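Shared work tables should be cleared by zone, not by object

Most tidying rules for shared rooms are written per object. Cups go to the sink, cables go to the drawer, toys go to the bin. I have written rules of this kind myself, and I now think they are the wrong unit. The unit should be the surface, divided into zones, with a stated condition for each zone at the end of a session.

The argument starts with how per-object rules fail. A rule for cups requires the person tidying to decide what a cup is, where the cup belongs, and whether someone still wants it. Each decision is small. On a table with a monitor, a few dishes and a handful of play food, the decisions add up, and the usual result is that the person moves the nearest things and leaves the rest.

I kept a log of our own table through May. It has 91 entries, one per end-of-session check. In 71 of them at least one item was left off the tabletop entirely, on the floor or on a chair. The per-object list, which was taped to the wall the whole time, said nothing about the floor. It covered the things people expected to find on a table and assumed they would be on it.
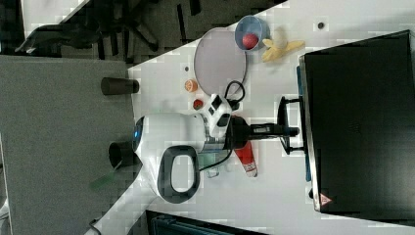 *Page last changed: May*

The carpet is where the list stops working. A dark brown cup and a black one are down there beside the table, along with something green and translucent. The dishes up top are in better order: the red ball is in the light blue bowl, and the toy banana is next to it. A bottle lies on its side with a clear glass cup beside it. Under the old list, the bowl passes and the cups on the floor are never inspected.

A zone rule handles this with less text. Ours has two zones. Zone 1 is the tabletop: anything that isn't fixed equipment goes on the shelf, containers upright. Zone 2 is the floor out to one chair width from the table edge: nothing on it except cables, and those along the wall side. A person can check both from a standing position without knowing what any of the items are for.

Catriona Rennie, who wrote the storage notes for the Bornico room, objects that zone rules lose information. If everything goes to one shelf, the orange half and the tomato end up mixed in with drinking cups, and the next user has to sort them. She is right about the cost. I would only say that sorting on a shelf is done once, at a convenient height, by someone who needs the items. Sorting at the end of a session is done by someone who wants to leave.

Her second objection is stronger. Glass and toy dishes should not share a shelf, whatever the zone rule says. I have accepted this and split the shelf in 2, breakable on the left. The Skinner room uses lidded boxes for the same purpose, though I find that lids encourage people to stack things on top of them.

The remaining question is the monitor. Per-object rules tend to ignore it. Under a zone rule it counts as fixed equipment, but the strip of table along its edge does not, and small things collect there. I would write that strip into Zone 1 by name. The current Unora sheet doesn't mention it, and the next revision should.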